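Lista de distribución: conservación-papel
Asunto: Re: Consulta sobre papeles pintados y revestimientos impresos del legado Trịnh
De: Uyên Hứa
Para: Miembros de la lista

Estimados colegas:

En nombre del Departamento de Artes Decorativas de Flillden, agradezco al señor Lục su consulta, que reproduzco parcialmente para quienes se han incorporado a la lista en octubre.

> El 14:20, Đạt Lục escribió:
> El archivo de Grotville ha recibido en depósito el legado Trịnh,
> compuesto por 1.970 muestras de papel pintado y revestimientos
> impresos de uso doméstico. Una parte considerable son imitaciones
> de ladrillo y motivos florales. Rogamos orientación sobre tres
> cuestiones: el orden de catalogación, el formato de las carpetas
> y la conveniencia de limpiar las piezas con marcas de uso.

En lo relativo a la catalogación, nuestra práctica consiste en respetar el orden de procedencia y recoger el motivo en un campo independiente. Las imitaciones de fábrica de ladrillo se describen por el aparejo, el color de la pieza y el color de la junta, en ese orden. Los motivos florales se describen por la paleta general, y solo se consigna la especie cuando el dibujo permite identificarla sin reservas.
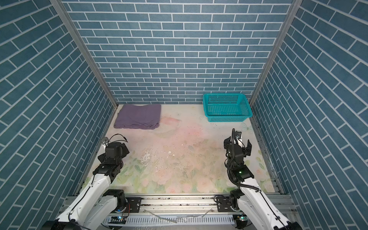
Respecto al formato, desaconsejamos el enrollado de cualquier muestra inferior a 600 milímetros en su lado mayor. Las carpetas de Dralturier, de cartón sin reserva alcalina, han dado buen resultado en nuestros depósitos con los papeles teñidos. Para los soportes vinílicos es preferible el almacenamiento en plano, con interfoliado de poliéster y sin contacto entre caras impresas. Ninguna carpeta debería contener piezas de legados distintos.

La tercera cuestión exige mayor cautela. Las rozaduras, las manchas y los restos de adhesivo forman parte de la historia material de la pieza y deben documentarse antes de toda intervención. La señora Oanh Đồng, responsable del taller, recomienda limitar la limpieza a brocha suave y aspiración indirecta, y posponer cualquier tratamiento acuoso hasta disponer de pruebas de solubilidad de las tintas.
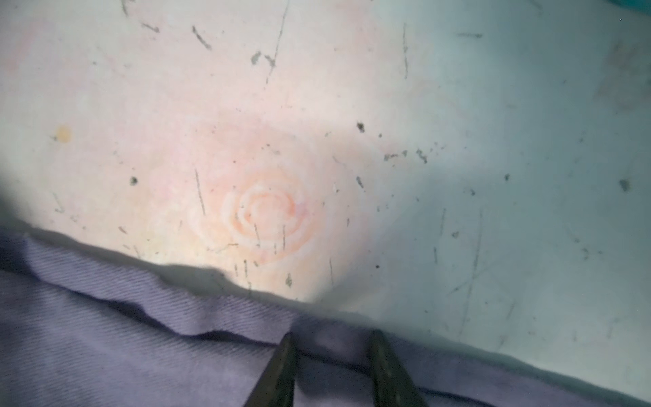

Los tonos rosados y anaranjados merecen una prueba específica, pues en nuestra colección han mostrado un comportamiento desigual incluso dentro de un mismo rollo. Para la documentación fotográfica basta una resolución de 300 puntos por pulgada en la vista general. Los detalles de superficie se toman con luz rasante y se archivan con la misma signatura, seguida de la letra D.

El señor Bình Châu puede facilitar el modelo de ficha a las instituciones que lo soliciten por escrito a través de esta lista. Rogamos que se indique el volumen aproximado del fondo y si existe inventario previo.

Queda pendiente la consulta del señor Thắng Huỳnh acerca de los muestrarios encuadernados, a la que responderemos en un mensaje aparte.

Reciban un cordial saludo,

Uyên Hứa
Departamento de Artes Decorativas
Flillden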